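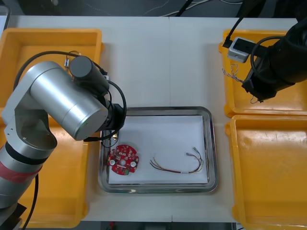 # Riveo bench set: a steel tray and four bins, for $31

I have paid $31 for a rectangle to put things on. Several rectangles, to be fair to Riveo, which sells a stainless-steel tray and four orange-yellow plastic bins as one bench set and describes the result on the box as a "parts discipline system." My mother had a system like it and called it the kitchen.

Still, I take boards apart and put them back together for a good part of the week, and the old arrangement was a baking sheet and a row of yogurt cups. The baking sheet had a warp in it. You could set down a screw at one end and greet it at the other. So I bought the set at the beginning of the month and have used it on everything since, including one job it was plainly not meant for (olives, a birthday, we were short on dishes).

## The tray

It's a good tray. The corners are rounded, the rim stands up enough to stop whatever rolls, and it sits flat on my table, a sentence I could never have written about the baking sheet. The rim is also extremely shiny. Under a bench light you get a bright line around your work and, if you lean in, a thin smear of your own face looking worried.

Bare steel under a circuit board is a bad idea if there's any chance the board still has charge in it somewhere, and small parts vanish against it anyway. I line mine with a sheet of plain white paper. Riveo sells a pack of pre-cut liners for this. I've held one. It is paper. The ordinary kind leaves a strip of metal showing around the edge, and I have learned to live with the shame.

The paper turns out to be the best part of the whole arrangement and I already owned it. You can write on it. You can circle the spot where the odd screw goes, draw an arrow, note the time you gave up. When the job is finished you fold it in half and tip the crumbs of solder into the trash.

What paper won't do is protect anything from static, and the steel won't either unless you ground it. The box says "static aware." I'm static aware too. If your boards are fussy, put a proper dissipative mat under them and treat the tray as a fence.

Round boards are where I like it most. They have no straight side to line up with anything, and the notched ones will catch on a cloth and come along with it when you move the cloth. On paper they stay where they're put and you can turn them with a fingertip.
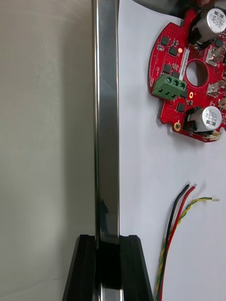
*The red board, label side up. Read the tiny print before your coffee, not after.*

Tall parts are no trouble either. I had expected the rim to get in the way when working on a board with big capacitors on it, but it's low enough to rest a wrist over. Resting a wrist on it for an hour is another matter, and I have the crease.

## The bins

The bins are the reason this review isn't shorter. They're open, shallow, smooth inside, and you can reach all the way into the corners, which are rounded so that a washer can be slid up the wall and out. I keep two on each side of the tray. Left side is for what came off, right side is for what's going on. Please don't ask what happens when something is both.

The color is loud. I thought I would hate it, and for a few days I did, but a black screw in an orange bin can be found by a tired person, and I am usually that person. Clear parts are another story: under overhead light the bottoms throw back a pale glare, and a little clear spacer sitting in that glare is effectively on vacation. Tilt the bin. Listen for it.

They scuff. Mine had marks on the floor inside a week, none of it deep enough to matter. The instructions (there are instructions) say each bin holds up to 200 small fasteners. I didn't check.

My real complaint is that there are no dividers and no lids. Castus makes a cheaper bin with both, in a gray so depressing that I sent them back, and the lids popped off whenever I looked at them with intent. Tramitau has a nicer steel tray than Riveo's, heavier, with a brushed finish you can't see yourself in, and sells it alone for more than this entire set. If you already own bins, buy that one and feel superior.

## Size

Measure your table. Four bins and a tray spread out more than the drawing on the box suggests, which shows the set on what must be a banquet table. Mine takes up most of the useful surface, and the lower bins keep drifting toward the edge as I shuffle things about. My soldering stand now lives on a chair.
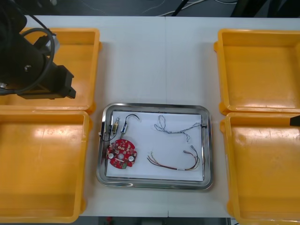
Jonalyn Lumbao wrote after reading a draft of this that I'm using the bins backward: she puts the parts coming off on the right, nearest the hand holding the screwdriver, and says that any left-handed reader should ignore both of us. She also washes her tray between jobs, and wanted it on record that a folded sheet of paper doesn't count as cleaning.

It's on record. I tried her way for 2 evenings and put a connector in the wrong bin on both of them, but that could be age.

## Rating

4 out of 5. I'd have gone higher if they'd put one divider in the box in place of the instructions. The tray washes up fine, olives included. Bins are also sold separately in green, which I haven't tried.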